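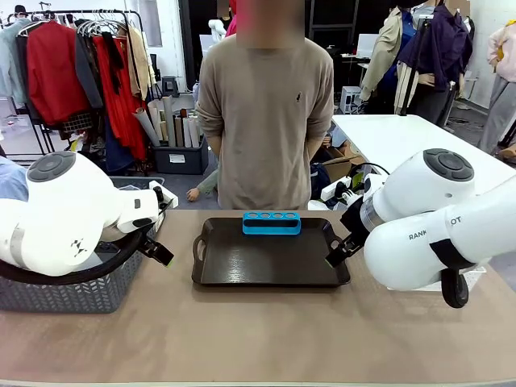 It's a sticker, and we'll be the ones paying for the sticker, one beekeeper told the Stimwood growers' meeting when the new honey purity scheme came up for discussion. The remark drew some applause. It didn't draw much of an answer.

The scheme, called Moltular, was launched in the Cullero district in October and is now being offered to every honey producer in the valley. Its backers at Rathjen, the packing company that developed it, say a Moltular label will assure shoppers that what they're buying is pure local honey, free of added sugar syrup. Rathjen published its first results on May 28, 2019, and they are glowing. Of 38 batches submitted, all 38 passed.

A perfect score is good news if you already believe Cullero honey is clean, and most people here do. It's less useful if you want to know whether the test can catch a bad batch. The batches were picked and sent in by the producers themselves, every one of whom had paid to join. A beekeeper with a shed full of syrup would have to be remarkably dim to post a jar of it to the label office.

Seven producers have signed up so far. Between them they put the Moltular label on 3666 jars over the summer, which sounds like a lot of honey until you divide it by batches and realise that most of those jars were never near a test. The label doesn't say so. It says "Tested for purity", and a shopper standing in the supermarket aisle could be forgiven for thinking it referred to the jar in their hand.

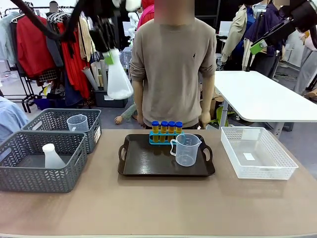

Colour has always been a favourite selling point in the honey trade, and the Moltular brochure leans on it heavily, with a page and a half on "the true golden tone of the valley". It's a weak argument. Honey darkens with age and warmth, it varies with whatever was flowering, and a decent syrup blend can be made to match nearly any shade you like. Four tubes of amber-yellow liquid lined up in a rack under dark blue caps tell the eye next to nothing about what's in them, and a jar on a shelf is no different. If the scheme rests on proper chemistry, the brochure would do better to describe the chemistry.

On that, the published summary is thin. It says each batch was checked for "sugars consistent with natural honey" and leaves it there. There's no mention of which sugars, what cut-off was used, or how often the method gives a false pass. Pollen analysis, which would help show where a honey came from, is listed as "under consideration". So the word "local" on the label currently rests on a signed form.

Then there's the cost. Membership is $551 a year before any testing fees. For a large packer that's petty cash. For someone with a dozen hives and a table at the Stimwood market it could swallow a good part of the season's profit, and the small sellers are the ones most likely to be asked by customers why their jars don't have the label. Several at the meeting said they'd already been asked.

Rathjen says the fee covers administration and the use of the design, and that it expects to bring it down as more producers join. It also says random sampling from shop shelves is planned for a later stage. No date has been set for that, and the company would not say whether the shelf samples would be chosen by anyone outside Rathjen. Its own honey carries the Moltular label.

None of this means the honey is anything other than what it claims to be. Adulterated honey is a real problem and a regional scheme with some teeth would be welcome. The ingredients of one are fairly well understood: jars bought off the shelf without warning, a lab with no stake in the outcome, the full method on a website, and failures published alongside the passes.

Growers at the Stimwood meeting voted to put off any recommendation until they've seen the testing method in writing. Rathjen has been asked to supply it before the spring flow begins. Producers who want to join in the meantime can still do so, though the early-bird discount advertised in the brochure has already closed - two days before most of the valley received its copy.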